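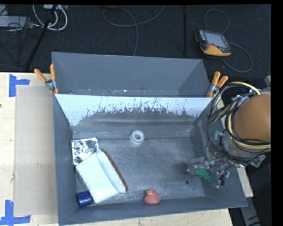
Nikwood Opens Small-Item Packing Room in Lirley

LIRLEY – Nikwood, which packs mixed household orders for online shops, has opened a new packing room at its Lirley site. The room handles loose small items, from bath toys to foil packets, that used to be sent to the company's main building in Bolville.

Orders are put together from open metal bins. Goods that differ in size and shape can share a bin, and each one is checked against the order before it goes into a carton.

"Most of our customers sell a bit of everything," said Maja Czerwiński, operations manager at Nikwood. "A rubber duck and a foil packet may have to leave in the same box. We wanted a room set up for that kind of order."

The Lirley room has nine packing stations and runs two shifts, the first starting at 8 a.m. Four of the stations are kept for returns, which are sorted by item and put back into stock.

Nikwood kept its metal bins when it moved the work from Bolville. Site manager Botond Hegedűs said staff were asked whether they would prefer plastic and chose to stay with metal.

"They get scratched, and they still do the job," Hegedűs said. "We sweep them out at the end of each shift – that takes a few minutes."

Shops that already use Nikwood do not need to change how they send in orders. New customers can ask for a trial packing run from January.

Press contact: Anikó Fekete, Nikwood, Lirley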